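打印本页 | 用邮件发给朋友

分类:设备采购 › 机器人与自动化 › 预算规划

双臂机器人第一年的预算该怎么排?怕漏项

Nadhirah Hutapea 发表于六月

各位前辈好,先谢谢愿意点进来看的人,我这个帖子可能会写得有点长,请多包涵。

我在一家做家居收纳和日用品测试的小公司,公司名叫 Trinau,人不多,楼下是仓库,楼上是办公室和一间朝着绿树的小房间。老板去年看了几次展会以后一直念念不忘,今年终于松口,让我做一份双臂机器人的采购计划,主要想做桌面上的整理动作:拿杯子、挂杯子、收拾瓶瓶罐罐、拿海绵擦桌面这一类。我们不做产线,也不追求速度,就是想积累一些操作数据,顺便看看以后能不能帮测试组分担一点重复的活儿。

目前谈过两家。一家叫 Odosard,报的是整套,手臂、夹爪、控制柜、安装都在里面,销售非常热情,但是报价单只有一页,我看着心里没底。另一家叫 Wuisan,手臂和夹爪分开卖,便宜一些,可是要我们自己凑支架和线缆。老板给我的印象是“买了就能用”,我总觉得没这么简单,可又说不出到底漏了什么。

所以想请教大家:除了机器本身,第一年还要留哪些钱?夹爪的手指要不要多备几副?桌子、道具这些零碎东西需要单独列一项吗,还是从办公用品里走就行?还有维保,销售说第一年免费,那是不是可以先不管?

我自己没有自动化背景,以前是管采购文具和包装材料的,所以哪怕您觉得很基础的东西,也请不吝赐教,我会一条一条抄下来的。

收藏 33 | 分享 | 举报

老郭爱拧螺丝

你好呀,看到你的帖子就想起我们前几年第一次买双臂的时候,也是一个人抱着一页纸的报价单发愁,所以忍不住多说几句,你泡杯茶慢慢看。

先说最要紧的一条:请两家都给你拆项报价,拆到手臂、夹爪、手指、线缆、控制器、软件授权、安装、培训、运费。Odosard 那种一页纸的整套价,签之前一定要请他们把清单写成附件,写清楚哪些算易损件,哪些坏了要另外收费。我们当年就是吃了这个亏,夹爪上的手指用了几个月齿面就磨了,打电话过去才知道不在保修里,一副一副地买,比一开始成套订贵不少。所以你问要不要多备手指,我的答案是要,而且左右两边各备两副,写进第一张采购单里,趁着还能讲价。

再说线缆。桌面机器人的线大多走在夹爪外面,手臂一转,线就跟着绕,时间久了接头那里最容易出毛病。备用线请和手指一起订,另外问清楚插头是通用的还是他们家自己的规格。Wuisan 分开卖,我猜这方面会灵活一点,不过我没用过他们家的,你要问他们本人。
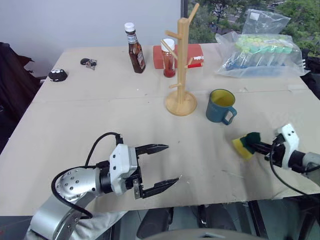
道具和耗材我强烈建议单独列一项,别从办公用品里走。你想做拿杯子、挂杯子、用海绵,那杯子就不能只买一个,把手粗细不同的、口径不同的都要有;杯架也最好备个替换的,木头的挂柱经不起机器天天碰。海绵更不用说,夹久了会变形,变形以后夹起来和新的完全是两回事,你的数据前后就对不上了。我们第一年这一项批了 400,到秋天就花完了,后来追加了两次,每次都要写说明,写得我头都大了。瓶子、罐子这类东西可以从家里和食堂搜集一些空的,省下来的钱拿去买杯子和海绵。

桌子也别随便搬一张来。要稳,要够大,两只手臂张开以后还能留出放东西的地方。桌面有拼缝没关系,但是缝不能高低不平,不然薄的东西推过去会卡住。我们后来在桌腿下面加了固定脚,才算安生。你说那个小房间朝着绿树,听着真舒服,可是窗户的光一天里变化很大,如果机器要靠摄像头看东西,上午和傍晚看到的完全两样。窗帘或者遮光膜的钱请一并放进去,哪怕先放着不装,也比年底再去要钱强。

最后是人的时间。这个很多采购表里没有,可它是最贵的!谁来摆道具,谁来复位,谁来记录哪天换了手指,都得有人。我建议你跟老板说清楚,第一年至少要有一位同事拿出半天时间固定在机器旁边。老板们听到这个往往皱眉头,但是早说比晚说好。

祝你顺利,有进展记得回来告诉我们,我很想知道你们最后选了哪一家。

有帮助 50 | 回复 | 分享

小满不加糖

楼上说得很全了,我补充一点维保的事情。

销售说第一年免费,请问清楚免费的是零件、人工,还是上门的路费。我们买过 Trotinby 的一台单臂,第一年确实没收零件钱,但是工程师上门一次收了 866 的差旅,合同里写得小小的一行,怪我自己没看到。后来学乖了,小问题先视频连线,能自己拧的自己拧,实在不行再请人来。

另外,第二年的维保最好在买的时候就把价格谈下来写进合同,不用当场付钱,写个价就好。等保修快到期了再去谈,人家知道你离不开他,价格就不那么客气了。

还有保险!我们是加在办公室的财产险里面的,你打电话问问你们家的保险公司,有的要求你提供发票和序列号,所以验收的时候记得把序列号拍下来存好。

有帮助 | 回复 | 分享

路过的阿K

先租一个月再说吧。我们公司买回来的那台,大半年都在盖着布。

回复 | 分享

Nadhirah Hutapea(楼主)

谢谢各位,我真的一条一条抄下来了,抄了满满两页!

线缆和遮光膜我完全没想到,已经加到表里了。今天下午刚给 Odosard 的销售写了邮件,请他们把清单拆开,也顺便问了差旅费和第二年的价格,对方回得很快,说要跟经理确认。Wuisan 那边我也问了插头的规格,还在等。租一个月这个办法我也会跟老板提,只是不知道这两家肯不肯租,如果有人租过双臂的,能不能告诉我押金一般怎么算?

回复 | 分享

标签:双臂机器人、夹爪、采购清单、维保、耗材预算

打印本页 | 用邮件发给朋友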